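Nutico to publish Platus mystery series in English from July

Nutico has acquired world English language rights to the Platus novels, a six-book detective series by Hậu Tăng. The first title, The Salt Ledger, will be published in paperback and ebook in July. The remaining five will follow at intervals of four months.

The series is set in the river port of Platus and follows Elham, a junior clerk in the harbour records office, who is 14 when the first book opens and 19 when the last one closes. Each novel deals with a single case and can be read separately. A secondary plot, concerning the disappearance of the clerk's predecessor, runs through all six.

The translation is by Mỹ Quách, working from the author's revised text. The revision restores two chapters left out of the original printing of the third book and corrects the tide tables on which the solution to the fourth depends. The Salt Ledger runs to 486 pages in the English edition, including a map and a list of characters.

Rights were negotiated by Soon-im Yoo of the Hứa agency. Audio rights are included in the agreement. Film and television rights are retained by the author.

Ljubica Vukadinović, fiction editor at Nutico, said: "The books are shelved as crime in some shops and as teenage fiction in others. We will list them as general crime fiction. The vocabulary has not been simplified and the plots have not been shortened."

Proof copies were offered to reading groups and school libraries earlier this year, and 1103 requests were received. Proofs of the second title, The Lamp Inspector, will be offered on the same terms. Groups that have already registered do not need to apply again.

Reviewers may request The Salt Ledger as a bound proof or a digital file. Reviews are embargoed until the Tuesday of publication week at 9 am. Extracts of over 300 words require written permission.

Requests for proofs, interviews and cover files should be sent to Chiến Lại in the Nutico press office.
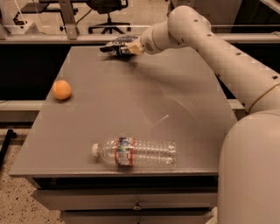
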